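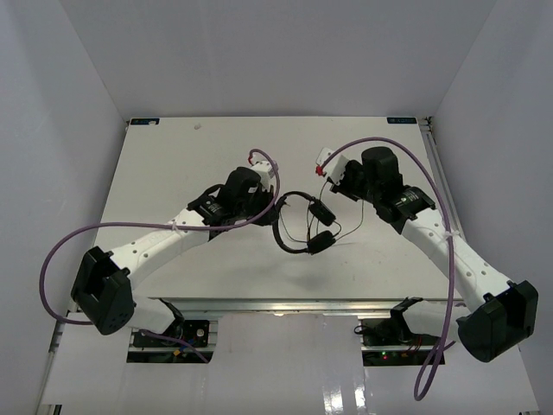
**Caron releases revised hearing-loop standard for public counters**

Caron, the building acoustics firm, has published the second edition of its installation guide for hearing loops at ticket windows, pharmacy counters and bank desks. The guide replaces the edition now used by installers in Jikthorpe and Erkitz. It applies to new work and to any counter where the loop cable is replaced.

The main change concerns field strength. Readings must now be taken at 10 points along the customer side of the counter, at both standing and seated height. The first edition called for a single reading at the center. Background magnetic noise must be logged with the loop switched off, and the log must stay with the amplifier.

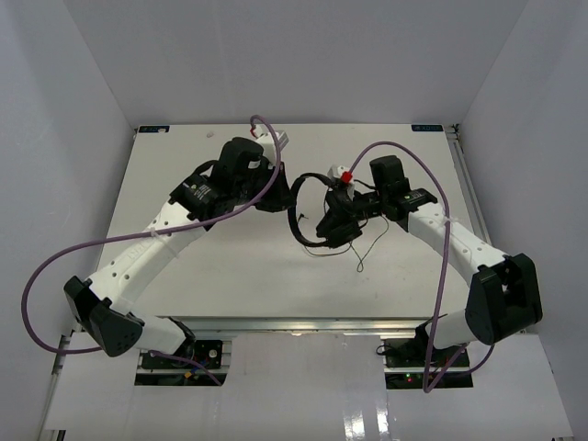
STAKVILLE — Fri 22 February

The revision draws on a survey of 250 counters led by Shengli Zeng and Eugénie Guillot. The most common faults were metal counter frames that weakened the signal, microphones placed behind glass, and amplifiers left at factory settings. Section 4 covers metal frames in full and gives a correction table for steel and aluminum.

Signage rules are also tighter. The loop symbol must be fixed within reach of the microphone position, and it must be removed or covered when the loop is out of service.

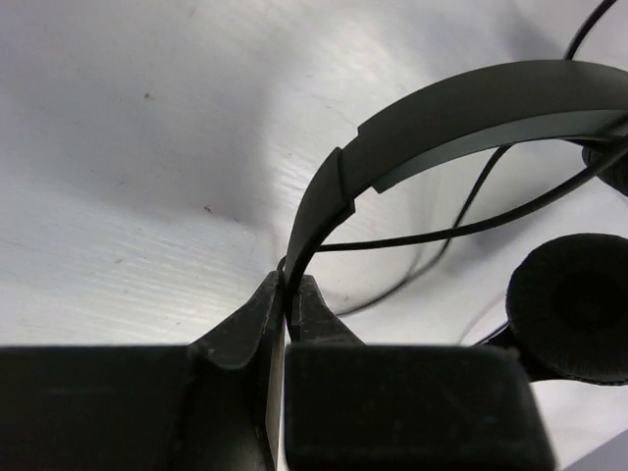

Sylvain Tessier said the seated-height readings were overdue, and that his own crews had been taking them for years — "mostly on our own time, and with no box on the form to write them in." He asked that the form be issued in a version that can be filled out on site without a network connection. Caron will supply one with the first set of corrections.

The guide is free to registered installers under document number 2711. Printed copies can be ordered from the Stakville office. Technical questions go to Valentin Brunet, press questions to Capucine Gaillard.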